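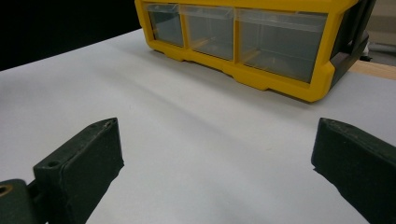
Moving a sewing and craft room into a closet: what do I do with all the tiny stuff?

Posted in Home & Storage by threadbarehen

Hi all, long-time reader and I finally made an account because I'm losing my mind a little. We're moving to a smaller place in Druvville in October and I'm giving up my craft room (sob). What I get instead is a closet off the hallway, 74 inches wide, with one deep shelf and a rod I'm planning to take out. The machine, the fabric and the ironing stuff I've pretty much figured out. The fabric is going in bins and I've made my peace with giving some of it away.

It's the little things that are killing me. Buttons, snaps, hooks and eyes, bobbins, jewelry findings, beads, machine feet, those tiny springs I saved from something and now can't throw out. Right now they live in cookie tins, baby food jars and a shoebox I'm afraid of. When I need a size of snap I dump the whole tin out on the table, find it, and scoop everything back in with my hand like a bear.

I've been looking at those plastic parts organizers with the see-through drawers, the kind people keep in the garage, but my sister-in-law swears by flat cases with a lid and little compartments. I have 40 dollars to spend on this, tops, because moving is eating everything else. Do drawers work in a closet? Do they fall out when you pull on them? And do you sort by type or by color? I've started three times and changed my mind three times.

Also if anybody has moved with this kind of thing, please tell me how you packed it.

buttonjar_lou

Oh I have been there!! I went from a whole basement to a corner of the dining room, so I feel this one.

I'm going to say drawers, and I've tried both. The flat cases are lovely for beads if you sit down and bead for an afternoon, because you open the lid and it's all right there like a paint set. But for things you grab one at a time they drove me nuts. They get stacked, and whatever you need is in the bottom one, and then you've got three cases on the table and no room to cut. And if the lid isn't latched all the way when you pick it up... well, I still find seed beads behind the radiator.

With drawers you pull the one you want, carry it to the machine, and put it back. Clear fronts are worth it. I had a set with solid fronts first and even with labels I was opening every single one.

About them falling out: yes, the cheap ones can. Look at the back of the drawer for a little tab or lip that catches before it comes all the way out. My first cabinet didn't have one and I dumped a drawer of size 4/0 snaps into the carpet (I was on the phone, I pulled too hard, my own fault). Also try to get one with a few bigger drawers mixed in with the small ones. Machine feet and zipper pulls won't fit in the teeny ones, and if all your drawers are teeny you end up with a cookie tin again.

For sorting, I do type first and color only for buttons. Snaps go by size. Thread doesn't go in at all, it gets its own rack. And please keep one drawer with no label for the mystery springs. You will never be able to place them and you will never throw them out, so give them a home and stop feeling bad.

Closet tip: put the cabinet at chest height or a little lower. Mine was up high the first year and you can't see down into an open drawer, so you're feeling around with your fingers, and there are pins in there.

If you've got a Trusitwood near you, the hardware aisle was cheaper than the craft aisle for pretty much the same cabinet. I got 2 of mine there for less than what one cost at the craft place, and that was before the coupon.

gus_from_the_garage

get a tackle box. had mine for years, still fine

mendingpile959

I don't agree with the tackle box but I do want to put in a word for measuring before you buy anything! I bought a nice cabinet for my own closet and the depth was fine, the width was fine, and then the closet door wouldn't slide past the drawer knobs. Had to give it to my nephew for his model trains.

So with your closet I'd measure the depth of the shelf, then take off a couple inches for the knobs or lips, then open a pretend drawer in the air and see where your elbow goes. Sounds silly, do it anyway. If you've got a folding door it steals some space on the side too.

Labels: masking tape and a marker for the first month. Don't get out the label maker yet. I printed beautiful labels on day one and then moved everything twice, and the sticky stuff that came off the plastic took half an afternoon with cooking oil to clean up. Once you stop rearranging, make the pretty ones.

For the moving part, don't trust tape on the drawers by itself. What I did was cut a piece of cardboard the size of the cabinet front, lay it flat against the drawers, and wrap the whole thing in stretch wrap, three or four times around. Then it rode upright on the floor of my car with a blanket wedged next to it. It did not go on the truck. Anything really small, like beads, I put in a zip bag first and set the bag inside the drawer, so if the drawer tipped it was still in a bag. I left some of them in the bags after and it works okay.

I like sorting by project for a couple of drawers, too. I've got one that's just "bra repair" and one that's just "kids' coats" and those get used more than all the rest put together. The Huet pattern people used to sell little sets of notions by project and that's where I got the idea, though I haven't seen them in a while.

One thing I'd do differently is sort before the move and buy after. You might find out half of it is buttons off shirts you don't own anymore.

threadbarehen

Thank you both! (And Gus.) I measured last night and my door folds, so the cabinet has to sit toward the left. Going to look at the hardware aisle this week. I dumped the shoebox out on a bedsheet and found my good seam ripper, the one I blamed my husband for losing at the Povine campground, so I owe him an apology. There were also a lot more springs.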